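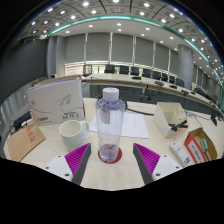

A coaster is a small flat mat put under a drinking vessel to keep marks off a table. Also called a drink mat, or beer mat when made of thick paper. Most are round or square. They sit under glasses and mugs mainly, but bottles too – a clear plastic bottle with a screw cap can stand on a round dark red one just as well, and the rim of the coaster shows past the base on both sides. A good fit leaves that bit of edge all round. Too small and the drink tips, too big and it takes up desk space.

Materials: cork, felt, stone, rubber, silicone, wood, pressed paper. Paper soaks up the most but wears out in a few uses. Stone is heavy, stays put, scratches if it has no backing. Silicone wipes clean, tends to stick to the bottom of a cold glass and then drop off halfway to your mouth.

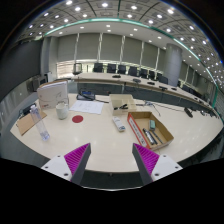
In offices the coaster is mostly there for the meeting table. Pale wood shows rings badly, esp. from coffee. Common practice is one per seat, stacked by the phone or in a tray between meetings. Some makers sell them in sets of 5 with a holder; the Matora line, sold by Ko of Sandstead, comes in twos for small rooms. They do go missing alot.

Care. Cork – damp cloth, no soaking. Felt – brush, then cold water by hand. Silicone – sink or dishwasher, top rack. Let all of them dry flat befor stacking or they mark the table themselves.

See also: placemat, trivet, saucer.

Category: Tableware | Office supplies | Table protection

1,192 views – 564 shares – 2 comments

Home | Browse | Random page | Recent edits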